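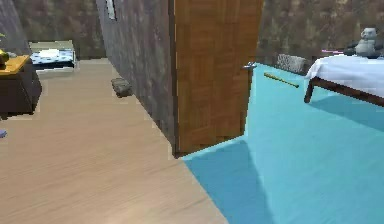
**Hemi Ruawai**

August 7, 2026

Progress report: Satholm planner, household scenes

The work since the last report has gone into the planner's handling of doors. The Satholm test set is built on simulated apartments, and most of its tasks send the robot from one room to another to fetch something. The planner used to treat an open door as part of the wall. It found the doorway, then refused to plan through it whenever the door panel came inside the safety margin.

**What changed**

The door is now its own object in the map, with a hinge line, a current angle and a swept area. The path search asks for the angle each time it replans. Scenes with patterned doors gave us extra trouble. A door covered in small parquet-like blocks was being split by the segmentation model into several pieces, and the map ended up with gaps where the panel should have been solid. We merge those pieces now if they lie in one plane and share a hinge.

Floor color had a similar problem. Where a beige wooden floor meets a light-blue one on the other side of a wall, the old perception code sometimes marked the blue side as unknown, and the shadow at the foot of the door as an obstacle. Ateş rewrote the floor classifier to use depth first and color second. Shadows are no longer marked in any of the scenes we reran.

**Small objects**

Thin things on the floor are still weak. The stick lying near the door in the two-room scene is the case we use most, and its height is close to the depth noise. The rock at the base of the wall is found every time. Items on beds are mixed: the gray stuffed toy on the white sheet is picked out correctly, but the flat pink item near it is usually merged with the bedding. We have a fix in review that adds an edge check on flat surfaces. I don't want to promise a date for it before it has been run on the full set.

**Results**

The full set is 1770 episodes. We ran it twice with the new door code, using different random seeds, and the planner did not drive through a door panel in either run. The old code did this often enough that we had stopped logging each case. Planning time per step went up by 30 milliseconds, almost all of it from checking the swept area. Pludovwood asked us to stay inside the control loop budget, and we do.

Four episodes crash the simulator before the planner starts. The cause is in the scene loader, and I have sent the logs to Skistmont.

**Tooling**

The replay viewer can now step through the map and the rendered view together. It still loads slowly on long episodes. The export to plain text that was asked for last time is done and is in the shared repository with a short readme.

**Next**

- Finish the review of the edge check and run it on the full set.
- Add doors that are partly closed. The planner has to decide whether to push or go another way, and it can't push yet.
- Cut the swept-area cost by storing results per door angle.
- Write up the map format so Skistmont can load it directly.

Spending is within plan. The compute line will be higher next period if the partly closed doors go in, and I will send a revised estimate by December.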